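Drakia Notes

February 2021
By the author

On Keeping a Household Inventory

For the past several years I have maintained a written inventory of the contents of my home. The practice began as a requirement of an insurance policy and has continued well beyond it. Readers have asked on several occasions how the inventory is arranged, and this post sets out the method in its current form.

The inventory is kept in a single bound ledger of 640 pages, purchased from Pritchard, the stationer in Closcombe. I considered a spreadsheet and used one for the first year. The difficulty was that the spreadsheet was opened only when the computer was already on, and entries were therefore made in batches, from memory, with the errors one would expect. The ledger remains on the hall shelf with a pencil attached and is within reach at the moment an item enters or leaves the house.

Each room is assigned a section. The kitchen has the largest, followed by the study. The attic was given 20 pages at the outset, which proved insufficient by the second winter, and its entries now continue at the back of the book under a separate heading. Anyone beginning a ledger of this type is advised to leave generous space for storage areas and very little for hallways.

An entry consists of the date, a brief name for the item, the place where it is kept, and the price where known. Gifts are recorded without a price. Items on loan are written in pencil and all others in ink. I do not record food, cleaning supplies, or anything expected to be used up within the year. Candles have been a matter of some uncertainty. At present they are excluded, with the exception of two tall ones that have never been lit.

The greater part of the work lies in deciding what constitutes one item. A set of dinner plates is entered on a single line. A toolbox is entered on a single line, although the larger tools inside it have their own. For objects that are stored together and would be replaced together, one line is sufficient, and a short note on color or size is added so that the entry can be matched later. "Blocks, green and reddish-brown" is a complete description for the purpose.

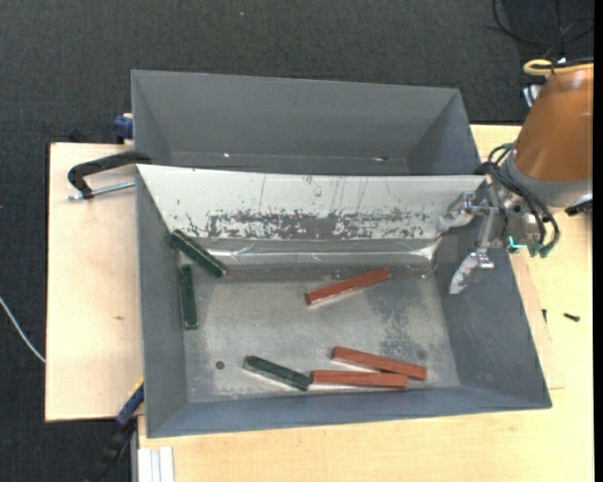 Blocks in a metal bin, green and reddish-brown.

Containers should be listed separately from their contents. This rule was adopted after a move between two apartments in Jerkemcombe, when a number of boxes were emptied, lent, and returned to the wrong shelves. The ledger stated where the contents had been placed but offered no guidance as to which box was which. Containers now carry a number on a paper label, and the same number appears in the ledger. The labels are replaced when they become difficult to read.

A full review is carried out every May. The windows can be opened by then, and the light in the attic is adequate until early evening. The review proceeds room by room, and every line is either confirmed with a small check mark or struck through. The most recent one required 13 evenings. I had allowed for fewer, but the bookshelves in the study had been rearranged during the winter and the order of the entries no longer matched the order of the shelves. The books have since been entered by author, and their position is no longer recorded.

The ledger passed 1000 lines during that same review. A substantial number of these are struck through, and I find that I consult them more often than the current ones. They show when the old kettle was given away, what was paid for the first desk, and how many umbrellas have been lost on trains – a figure I do not intend to publish.

Persons who rent may wish to keep a separate page for items belonging to the landlord, with a note of their condition on the day of arrival. I did not do this at my first address and was unable to settle a disagreement concerning a curtain rail. The page takes very little time to prepare and should be signed by both parties if the landlord is willing.

A later post will address documents and photographs, which I keep in a different book under different rules. The index to that book is not yet in order.

Comments

inkandpaper: Thank you for this. Do you number the ledger pages by hand, or did it come numbered? Mine did not and I regret not doing it at the start.

Author reply: The pages were numbered by the manufacturer. I would recommend doing so by hand before the first entry if they are not.

M.T.: We list candles. They are expensive now!

hallcupboard: I tried pencil for everything and it smudged badly after a year. Ink for the permanent things makes sense. Looking forward to the post on photographs.

Contact | © Drakia Notes | Back to top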